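A Saturday at the Tavomero Balance Lab

The Tavomero Balance Lab opens its doors to the public once a year, in August, when the students are away and the parking lot is half empty. I went this year with my sister, who has been unsteady on stairs since her ankle surgery and wanted to see what the people who study that kind of thing do all day. I wanted to see the moving floor.

The lab is on the ground floor of the De Haan building in Jomgate, a short walk from the bus loop. Signs were taped to the doors from the loop onward, and one pointed the wrong way, toward the loading dock. A man smoking there sent us back without being asked. We signed in at a folding table, got stickers with our first names on them, and were put in the 11 o'clock group.

Our guide was Volodymyr Savchuk, a physical therapist who moved into research after working in a rehab hospital. He started with ground rules. No one would be tested or told anything about their own health. If we tried the equipment it was for fun, and the numbers would be wiped at the end of the day. Anyone who had fallen recently was asked to watch and not take part. My sister said fine and sat down.

The standing test

The first room had a metal plate set into the floor, level with the tiles. It measures where your weight is pressing and how that point moves. You stand on it in socks with your arms at your sides and look at a black dot on the wall for 20 seconds. The screen then shows a tangled line, like a pen scribble, of the path your weight took. I would have said I was standing still. The scribble said otherwise.

Savchuk explained that everyone sways. Standing is a constant run of small corrections, mostly made at the ankles, and the body gets the information for them from three places: the eyes, the inner ear, and the feeling in the feet and legs. Then he had a teenager in our group do the test with her eyes closed, and the scribble got bigger. After that she stood on a block of foam with her eyes closed, and it got a lot bigger. She laughed and grabbed the rail, which was there for the purpose.

A man behind me asked if practicing on foam at home was a good idea. Savchuk said he would not tell anyone to do that alone. Balance training can help many older adults, he said, but it should be matched to the person, and the place to start is a doctor or a therapist. He gave some version of this answer several times during the morning, and I didn't mind it. He also said that the test we had just seen is not a crystal ball. Two people can make the same scribble, and one of them falls on the way to the mailbox and the other one doesn't.

The moving floor

This was the busy room. The moving floor is a treadmill with two belts, one for each foot, and a harness hanging from a track in the ceiling. While you walk, one belt can be made to speed up or slow down for an instant, which feels like a slip on ice. The harness catches you if you don't catch yourself.

A graduate student had agreed to be slipped all day. She walked at an easy pace and chatted with us, and then the belt jerked. Her arms flew up, she took one long step, and she was walking again. The student at the controls played it back in slow motion with her leg muscles plotted underneath. The muscles in the slipping leg fired well before she said "whoa." Savchuk said the first part of the response is over before you know you have slipped, and the part you are aware of is mostly the cleanup.

They repeated it several times. The arms went up less with each slip. The question the lab works on is how long that learning lasts, and whether it carries over from a treadmill to a wet sidewalk. Savchuk said it lasts longer than he would have guessed, at least in people who come back to the lab, and that the second half of the question is much harder. You can't ask people to go out and slip on something. What they do is send volunteers home with a diary and call them every month.

I asked about the people who drop out of the calls. He said that is a real problem, because someone who has had a bad fall may be the one who stops answering. They ask for a second phone number at the start, usually a son or daughter. It helps some.

We did not get to try the moving floor. Trying it takes a health form and a fitting for the harness, and there wasn't time.

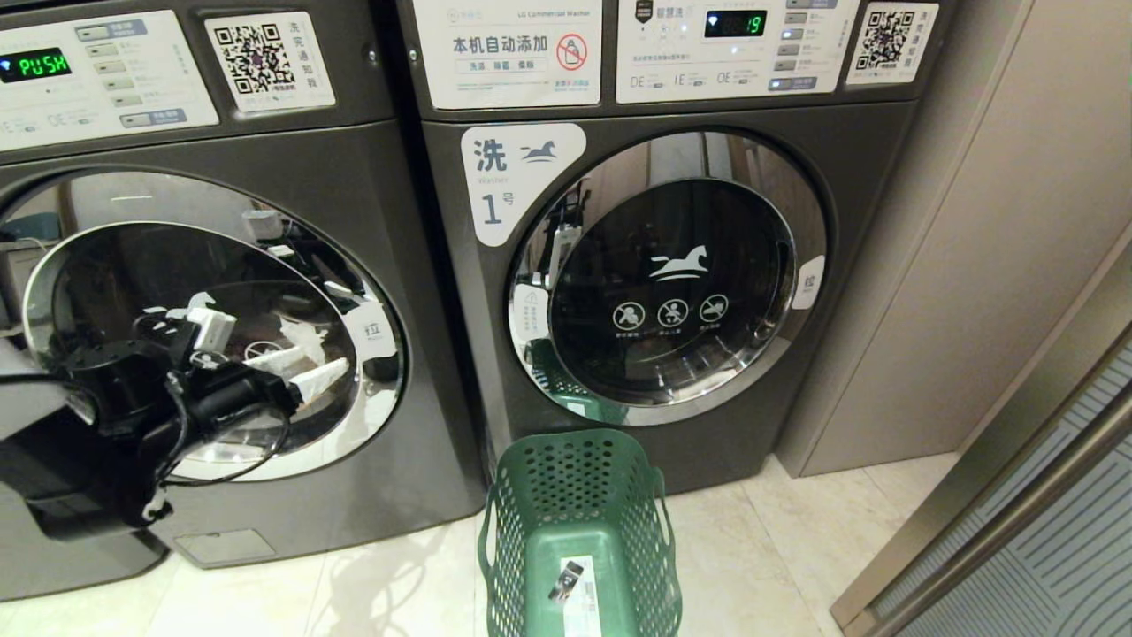
Front-loading washers side by side. The display on the left one reads PUSH, and its door has a small label with the Chinese character for "pull."

The Fladgate study

After a break with coffee and very dry muffins we sat in a seminar room for a talk on the lab's main project, which everyone there calls the Fladgate study. It is a study of walking while doing something else. People over 70 walk down a long hallway at their normal speed, then walk it again while counting backward, and then again while carrying a tray. The researchers look at how much they slow down and how uneven their steps become.

The talk was given with slides and went a bit fast for the back rows. What I took away was this. Most people slow down when they have to count, and younger adults do it as well. Slowing down is often sensible. The people the team is more interested in are the ones who don't slow down but whose steps get uneven, the left foot landing short and then long. The team thinks this may say something about how attention is being shared between walking and thinking. They were careful to say "may." The study has signed up 100 people and is still seeing them for repeat visits, and no results were shown beyond a few sample walks.

Someone asked why counting backward and not, say, talking on the phone. The answer was that counting is easy to score. Phone calls are closer to life, but every call is different. They tried having people answer simple questions while walking and found that some of them stopped dead to think. That was interesting in its own right, and it ruined the timing.

My sister asked about the stairs. Savchuk came over to take that one. The lab doesn't study stairs now, he said, though they would like to. Stairs are hard to instrument, and a harness on stairs gets in the way of the handrail. He did say that in his hospital years he spent a lot of time on the last step, the one at the bottom, where people think they have already arrived. He used to have patients say "floor" out loud when their foot was on it. He didn't claim there was any research behind this. My sister has been saying "floor" all week.

The shoe table

In the corridor there was a table of shoes sawn in half lengthwise so you could see the soles. The student running it had a good speech. Soft, thick soles feel pleasant but put some distance between the foot and the ground, and loose slippers with no back are a common sight in accounts of falls at home. She wouldn't name a best shoe. She said to look for something that stays on the foot, has a sole that grips, and isn't worn down on one side. People kept lifting up their feet to check, holding on to each other's shoulders, and she kept asking them to please use the chair.

She also had a pair of thin insoles with sensors in them, which the lab plans to use for recording steps outside the building. They run for most of a day on a charge. The trouble so far has been with people moving them from one pair of shoes to another and putting them in the wrong way around. They have since been marked L and R in large letters.

Practical notes

The visit took all morning, with the break. The group was a good size for the rooms except at the moving floor, where it was hard to see past the people in front. If that is what you are coming for, stand on the right side, near the control desk, where there is a second screen. Wear socks you don't mind being seen in.

The building has an elevator but you won't need it, as everything is on one level. There are chairs in every room. The restroom is back past the sign-in table and the walk is longer than it looks. The lab was cold, so bring a sweater even in August.

The lab is still taking names for a new group, and there was a clipboard for it by the exit. You have to be able to walk a hallway without help and to come in more than once. Parking is paid for, and they will send a car for people who don't drive. I am too young for it. My sister isn't quite old enough either, and she put her name down for the stairs study they haven't started yet — Savchuk wrote "stairs" next to it himself.

We took the bus home and she held the rail getting off.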